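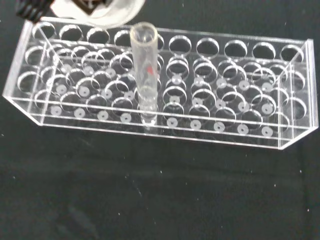

Clumolden Bench Supplies — Gallery: Acrylic Tube Racks

Last updated 2024-12-30

Item 113 is a tiered rack for round-bottom test tubes, cut from clear acrylic. Two perforated plates sit over a solid base. The end panels are cut at an angle and hold all of the plates at fixed heights.

Rack on black work surface, one tube loaded near the center of the row. The dark background makes the rims of the holes easier to see. On clear stock, a pale bench tends to hide them.

Upper and lower plates. A tube passes through both, which keeps it upright. From a high angle the two sets of holes show as offset rings, most clearly toward the right end.

Base plate. Small round seats with a frosted look line up in a row to take the tube bottoms. They can be seen through the front wall.

Edges. Polished acrylic shows bright lines under overhead light. Fine scratches show the same way, so wipe with a soft damp cloth and mild soap. Do not use acetone or alcohol — both can craze the cut edges.

Storage. Racks ship flat in the Rarico carton and are glued at the Cabrera shop on request. Allow 4 days for gluing. Do not stack more than 3 assembled racks.

Replacement end panels are listed under part 1809.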